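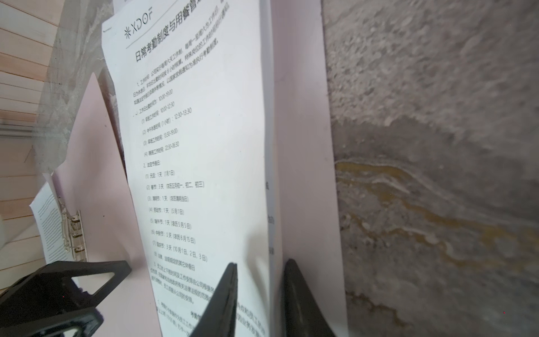 Fig. 1. A printed notice of working hours, statutory holidays and meal arrangements, in Chinese.

Week 5 handout: Reading a Workplace Calendar
Writing and Reading Workplace Rules, Friday section

Welcome back, everybody! I know last week's session on contracts was heavy going, and a good many of you came up afterward looking a bit worn out, so this week we turn to something friendlier: the plain notice that tells people when to come in, when to eat and when to stay home. You don't need to read Chinese to follow along, though those of you who do will have a head start on the first section.

1. The working day as a list

The notice in Fig. 1 starts with working time. It sets a six-day week, Monday to Saturday, and then breaks the day into numbered slots. The early shift runs from 10:00 to 12:30, and the midday rest of one hour goes from 12:30 to 13:30. I like this way of laying things out very much. The rest period gets its own number and its own line, just as the work does, and a new employee can find lunch without hunting through a paragraph for it.

Compare the Brostel staff booklet from your reading packet (page 32, the one with the very long sentence). Brostel puts its lunch rule inside a passage on "reasonable pauses during the period of attendance," and when I gave that passage to last year's group, half of them thought lunch was optional! Keep your numbered slots short, and let each one carry its start and its finish.

2. Holidays that move and holidays that stay put

Look next at the statutory holidays. New Year's Day is one day, January 1. Labor Day is one day, May 1. National Day is three days, October 1, 2 and 3. Those are fixed dates and any wall calendar will do. But Spring Festival is given as the first three days of the first lunar month, the Dragon Boat Festival as the fifth day of the fifth lunar month, and Mid-Autumn as the fifteenth day of the eighth. Qingming falls on its own day, usually early in April. A writer has to decide whether to give the rule or look up this year's date and print that. The rule never goes stale, while the date saves everybody a trip to the calendar. My own habit is to print both, with the date in parentheses (and yes, somebody then has to update it every year, and yes, one year that somebody was me and I forgot).

The last holiday item on the list is a catch-all: other days off set by laws and regulations. You will meet a line like it in nearly every notice you ever read. Please don't skip it when you summarize.

3. Where the rule lives

Now, a rule can be beautifully written and still go unread, and I want to spend a little time on that.
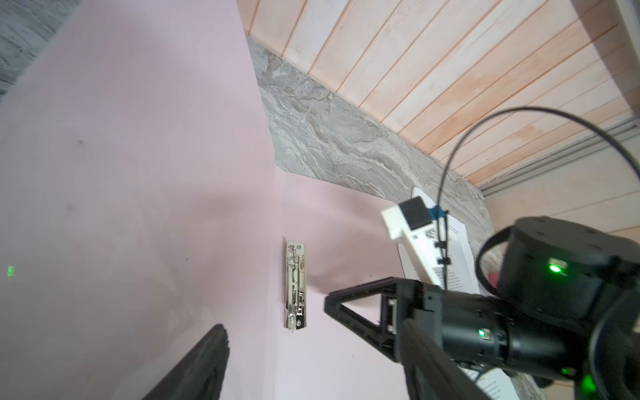
Think about the places where people stop for a minute or two in an ordinary day: by the kettle, by the coats, beside the door on the way out. In the Darkgate case study the company had 448 employees and one notice, hung in a corridor that the night crew never used. The Plunevero office went the other way and sent the same rules out by email so often that people set up a filter. Neither one was badly written. Read both cases before class and jot down where you would have put the page, and at what height. Type size matters too, and I'm happy to talk about that for as long as you'll let me.

4. For next time

Read the Roy warehouse notice (packet, item 553 in the online folder). Rewrite its attendance section in no more than 100 words, keeping every time and every day off. Then mark each holiday F for fixed or M for movable.

Bring two printed copies, one for me and one to swap with your neighbor. Pencil is fine for the markings. If the folder gives you trouble again, send me a note and I'll bring spares.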